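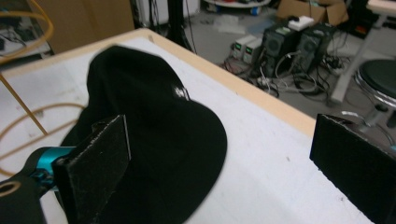

A black cap with a small white patch near the top.

Hello again, it's Geeta, with my usual corner of the newsletter. I've been asked by three different people in the chemist's queue how the swim is coming along, so I'd better tell you all at once and save my voice!

For anyone who has joined us since the spring, we're doing a sponsored swim at Tromville Baths to raise money for the asthma nurse service. It's the second one we've done, and the first went so much better than we dared hope that I've been itching to have another go ever since. We raised 2000 pounds last time (I still have the paying-in slip stuck to my fridge) and it paid for the Jenkins Room at the health centre to be opened up in the evenings, so people who work all day could come in and have their inhaler technique checked without losing a morning's pay.

I've had asthma since I was a girl and I did it wrong for years. I puffed and breathed in at completely different moments, like someone trying to clap along to a song they'd never heard. Ten minutes with the nurse put me straight and I sleep through the night now, mostly. So yes, I'm a bit of a bore on the subject, and my family leave the room when I start.

Anyway, the swim. You can enter on your own or in a team, and teams take turns in the lane, so there's always one person in the water and the rest of you wrapped in towels shouting. The target for a team is 84 lengths. That sounds a lot when you say it out loud! Split between a few of you it's very doable, and you can do any stroke you like. I do a sort of breaststroke with my chin up so my glasses stay dry. My sister-in-law does backstroke and hits her head on the end every single time.

If you don't swim, we've got the shallow end as well. Walk widths, hop, hold on to the side and chat, it all counts towards your sponsorship as long as you've told people that's what they're paying for. Last year one gentleman walked widths for nearly the whole session and raised more than any of the fast lane lot. (They were very quiet about it afterwards.)

We've taken 14 team entries so far and there's still room. Forms are on the desk at the baths and at Dolis, the café opposite, where they'll also sell you a cheese scone while you fill it in. Please get your form back by 8/5/25, as I have to give the baths a list of names and I'd like to do it without ringing round everyone at teatime. Under-sixteens need a grown-up's signature and somebody with them on the poolside.

A few bits and pieces people have asked me. Yes, you can bring your inhaler to the poolside, please do, and put your name on it. There's a table by the lifeguard's chair for them. Yes, there are lockers, but they want a pound coin and the machine doesn't give change. The changing rooms are the big shared ones with cubicles, and the family room is at the far end past the showers. If you've got a cold or a bad chest in the week before, do stay at home, and we'll find you a job on the raffle another time.

Talking of the raffle, Forkia Garden Centre have given us a hamper and two hanging baskets, which was very kind. We could do with a few more prizes. Nothing perishable, please, after the trifle.

Sponsor money can come to me in an envelope with your name on the front, or you can hand it in at the health centre reception. If your sponsors pay tax, get them to fill in their full address and tick the little box, because the extra does add up and it costs them nothing. I had to chase half the street last time for postcodes.

I've been going in for practice before work, when it's only me and a very serious man in goggles. I managed a dozen lengths without stopping last week and had to have a sit down on the steps, but I was ever so pleased with myself.

I still need someone to count lengths in lane two and somebody with a loud voice to read out the names. You'd be sitting down for both. Catch me at the baths or leave a note for Geeta Negi behind the counter at Dolis.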